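I paid $800 for a relationship coaching package, so you don't have to. Thread, numbered so I can keep my own thoughts straight.

1/ The program is called Vilari. Ten video lessons, a workbook, and two private calls with a coach. The sales page says it helps couples "end the same fight for good." My husband and I have been having the same fight since we moved to Endville, so fine, I was the target customer.

2/ Lesson one is forty minutes of the founder, Aigars Ots, telling his own divorce story. I kept waiting for the part where he says what he learned. He says it's in lesson four.

3/ It is not in lesson four.

4/ Our fight, for the record, is about his mother having a key. She lets herself in. She puts things away where she thinks they go. I've asked for the key back, he says he'll talk to her, and then it's January again and she still has it.
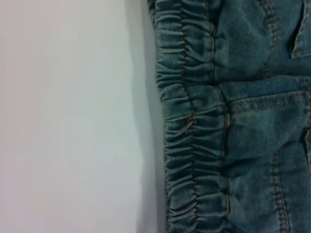
5/ So I brought the key to our first private call. The coach, Valdis Jankauskaitė, was perfectly pleasant and asked what the key "represents" for me. I said it represents a person walking into my house while I'm in the shower. She wrote something down.

6/ Then we got the script. You may have seen versions of this going around. "When you ___, the story I tell myself is ___." I have nothing against it. My sister swears by it. But it's on page 2 of the workbook and I'd already read it for free on a dozen websites.

7/ My husband did the script very nicely. "When you bring up the key, the story I tell myself is that you don't like my mom." OK. Good to know. Who has the key now? His mom.

8/ Someone replied asking if the problem might be him and not the program. Sure, could be. But then don't sell me a guarantee. The page says 3,000 couples "transformed." I emailed to ask how they count that. The answer was that a couple counts once they finish the lessons. You click to the end of the last video and congratulations, you're transformed.

9/ The refund policy is its own adventure. You can get your money back if you've done all the homework and uploaded it, including the part your spouse has to sign saying you tried. I would love to meet the person who gets that signature in the middle of a fight. 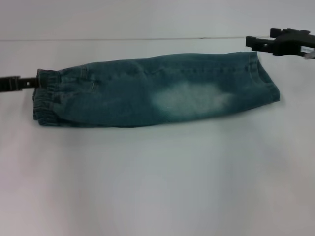 10/ What I'd ask before paying for anything like this:
Is the coach licensed as a counselor anywhere, or certified by the same company that's selling the course? (Ours was the second kind.)
Can you talk to a couple who finished over a year ago?
What happens if only one of you wants to be there?

11/ A few people want to know about Dogar, the app with the daily check-in questions. I used it for about a week. It asked me what color our love was. I deleted it.

12/ And no, I'm not signing up for the Ravedia weekend retreat, please stop sending me the link. It's the same workbook with a lake.

13/ Update since people keep asking, 13th August: we changed the lock. I called the locksmith myself and told my husband at breakfast. He was mad until dinner. His mother has not spoken to me since, and I'm told I should reach out first. Still deciding.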